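Home | Programmes | Reports | Governance | Contact

Gemness Early Mathematics Programme
Interim Progress Report to the Seltine Fund
Last updated: 2018-09-01

1. Purpose of this report

This report sets out progress against the second stage of the grant awarded for the teaching of sorting and grouping in reception and first-year classes. It has been prepared by Serena Caruso, programme lead, and reviewed by Pierina Bassi.

2. Activity during the period

The sorting sessions have been delivered in both partner schools. Children work at a table with plain coloured cubes and a dry-erase whiteboard laid flat. A loop is drawn on the board in marker and the cubes are placed inside or outside it according to a spoken rule. The first rule is always a simple one, such as "everything in the loop is a block". Rules about colour follow, and in the final session the children propose their own.

Teachers reported that drawing the loop by hand was preferable to the printed hoops supplied in stage one. A hand-drawn loop can be made larger when a group grows, and children were willing to draw it themselves. Tullio Mazza has revised the teaching notes accordingly.

3. Materials

Cubes and boards were purchased from Grindeo within the agreed allocation. Ottavio Cocco has asked that future orders include spare markers, as those issued in the spring ran dry before the end of term. Marker residue on the cubes has been raised by one school and a cleaning note has been added to the storage instructions.

4. Expenditure

Of the 3553 euros allocated to materials and printing, 3128 have been spent. The balance will be carried forward to cover replacement markers and a reprint of the revised notes.

5. Next steps

Sessions with two overlapping loops will be introduced in the autumn term. Rosalba Pace will observe 2 of these and report on whether the overlap is understood without written labels. A final report will be submitted in December.

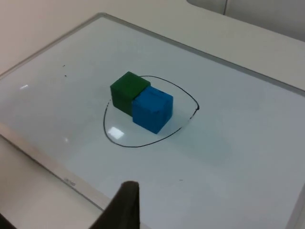

The Fund is asked to note the progress recorded and to approve the carry-forward described in section 4.

Contact: Gemness programme office | Copyright Gemness 2018 | Back to top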